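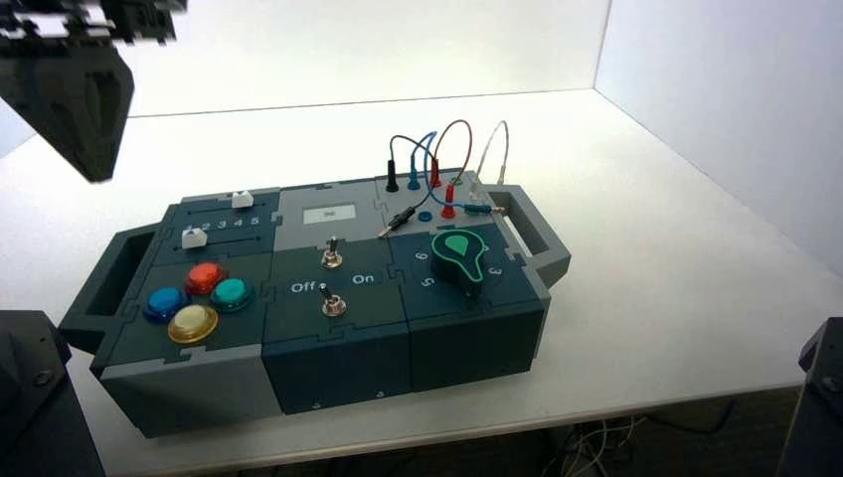 Saturday, 2:00. Task box, layout check

Box is on the white table by the corner, joined left to right: sliders and buttons, display and toggles, dial, patch area. Handles both ends.

Lower slider parked at the left end of its track, under the 1 to 5 scale. Leave it there as the start position. Button order for the log sheet: blue left, red back, teal right, cream front. Old sheet from Clulwood has red and teal swapped. Corrected in ink, file copy still wrong.

The lower toggle has Off/On lettering. The upper one goes in the log as T2, lever position by eye.

Dial: green pointer, white numerals. Detent feel to be compared with the Zaki dial, part 408.

Patch leads are black, blue, red-brown and white. The black probe with the brass tip was lying near the front edge of the panel. Needs a clip. A-yeong Han has Haltine clips in drawer 7.

To do:
Label upper toggle
Fit probe clip
Reprint log sheet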